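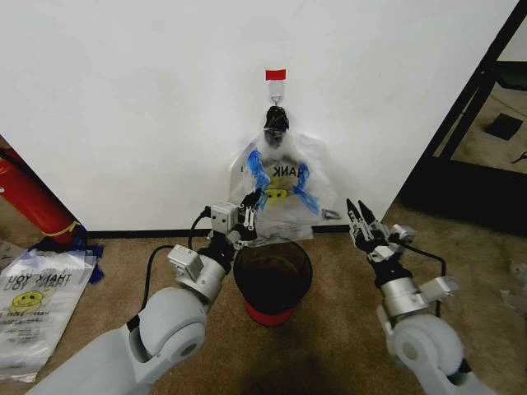
Bag on the wall hook, small bin under it. Carpet side of the room, Mar 29, 2018.

Notebook, Durnon workshop, soft waste corner

I continue with the question of the waste bags, because the cupboard is now full of used shopping bags and I do not want to buy rolls for the bin any more. In December we used bags from the roll and went through 100 of them. Most were thrown out less than half full, only with thread ends and paper backing.

The hook is the small metal one. The red tape on the wall over it is my mark for the height, please leave it there until I decide. The bag on it now is a thin see-through one, the type with the smiley face. The print faces the wall side, so we read THANK backwards. It makes no difference for the use, but I noticed that the handles sit flatter when both are gathered together and put over the hook as one bunch. If only one handle is on the hook the mouth opens wider, but the bag turns and the offcuts fall beside it.

Height. I want the bottom of the bag just over the rim of the bin. When the bag gets heavy it stretches, and then it should sit down into the bin and not on the carpet. The carpet is speckled beige and I can tell you that grey thread disappears in it completely, until you walk there in socks.

Weights tried this morning, on the kitchen scale, with fabric offcuts:
100 g -- no change I can see at the handles.
200 g -- handles a little longer, body still crinkled.
600 g -- handles quite thin at the hook, bottom of the bag goes into the bin. I left it over lunch and it did not tear.

I did not go over 600 g. The hook holds, but I am more worried for the plaster than for the plastic. Whoever wants to try more, please use the hook by the Plista shelf, which has a proper anchor in the wall.

The bin with the red base is good for this job. It is small and low, and with the dark inside the dust doesn't show (this is an opinion about colour only, it must be emptied the same). The taller bin from Kołodziej does not fit under the hook at this height, I measured twice. I moved it next to the cutting table for cardboard tubes.

Things still open:
The bag is hard to fill with one hand. You have to hold the mouth with the other one, and if you are carrying the tray this is a nuisance. A second hook, a hand's width to the side, would keep it open. I have 2 of the same hooks left in the Drustton box, so there is no cost.
No blades or pins in the bag, ever. They go in the tin with the lid.
Thicker bags from the grocery store: handles are too short to gather, they slip off. I put these back in the cupboard for carrying samples.

Next: put up the second hook level with the first one, repeat the 600 g, and leave it overnight. Bring masking tape, the roll here is finished.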